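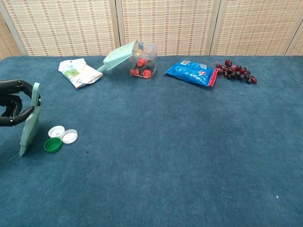 How often do the finger pads on the hands need cleaning?
Once a day if you work on felt or carpet, and every second day on a bare table.

I wish I'd had that answer when I first got hold of the Stellov care kit, which I've been using for three months now on our two-armed tabletop cell. The kit is a tin of pad cleaner, a pack of lint-free cloths, a small torque driver with 2 bits, and a booklet by Zoia Yatsenko that I've come to love (mine is already falling apart at the staple!).

I'll start with the cleaner, as that's what you'll reach for most. Our cell practices sweeping, with a little hand brush and a few bottle caps to chase across a fuzzy cloth top, and fuzz gets into finger joints like you wouldn't believe. A dab on the cloth, a slow wipe along each finger from the palm outward, and the grip on smooth plastic handles comes back nicely. Do let it dry fully before you close the hand. I rushed it once and spent a whole morning picking up a brush that kept sliding. 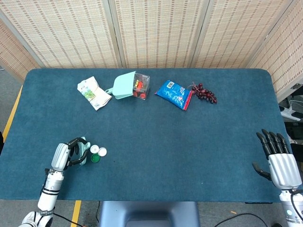
The driver is lovely for the wrist screws, with a soft click you can feel even when you're reaching in sideways past the other arm. My colleague Imani Mrema prefers her old Brumine driver, which has a longer neck, and I'll admit she gets to the rear screw faster than I do.

My one real grumble is the cable ties. They're too short to go around an arm cable with any slack in it, and a cable without slack will tug at the wrist when the arm stretches to the back of the table. I bought longer ones and moved on.

The booklet's setup page is worth the price to me. Park both arms, wipe down, check the screws, open and close each hand 3 times, and only then put your objects out. Since I started doing it in that order I've had far fewer restarts, and I get to drink my coffee while the hands are exercising.

Refill tins are sold separately under part 617, and one lasts me a good long while.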